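Feuille collée à plat sur un tapis gris clair, comment la récupérer sans l'abîmer ?

Forum Maison et textiles > Tapis et sols
Vu 300 fois

Noemi Ostrowski
Bonjour à tous. J'habite en France depuis peu, excusez mes fautes s'il vous plaît. Dans mon bureau j'ai un tapis gris clair, avec des fibres fines, tissé assez serré. Je trie mes papiers par terre parce que ma table est trop petite. En novembre j'ai laissé une feuille au sol sous un carton pendant plusieurs semaines et un coin s'est collé. Je voudrais garder la feuille, elle vient du dossier de la location. Le tapis est de la marque Lindqvist, 70 % laine, je l'ai payé 57 euros d'occasion.

J'ai essayé de soulever avec l'ongle, mais le papier commence à se séparer en deux couches — donc j'ai arrêté. Est-ce que la vapeur est une bonne idée ? J'ai peur de faire une auréole.

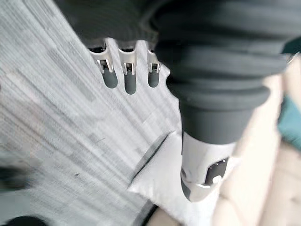
Feuille blanche posée sur une surface gris clair.

Merci d'avance pour vos conseils.

Anika Zamora
Bonjour Noemi. Pas de vapeur, le papier va gondoler et l'encre peut passer dans la laine. Je vous propose de prendre un fil dentaire sans cire et de le glisser sous la feuille, bien à plat, avec un mouvement de scie très lent. Il faut commencer par le côté qui est déjà libre et finir par le coin collé. Si cela résiste, posez dessus un sachet de glaçons enveloppé dans un torchon pendant 12 minutes. Certaines colles deviennent cassantes avec le froid et on peut continuer avec le fil. Après, vous brossez les fibres dans leur sens, avec une brosse douce. Faites une photo du document avant de commencer, par prudence.

Mei Ridgeway
moi j'ai tiré d'un coup et c'est parti, mais c'était un prospectus alors je m'en fichais un peu

Noemi Ostrowski
Merci Anika, j'ai fait avec le fil et le froid. La feuille est sortie entière, il manque seulement un petit morceau dans le coin, sans texte. Il reste une trace mate sur le tapis. Est-ce que je peux mettre de l'eau savonneuse ou c'est risqué pour la laine ?

Anika Zamora
Un peu de savon neutre dans l'eau froide, sur un chiffon blanc, et vous tamponnez sans frotter. Essayez d'abord dans un angle caché.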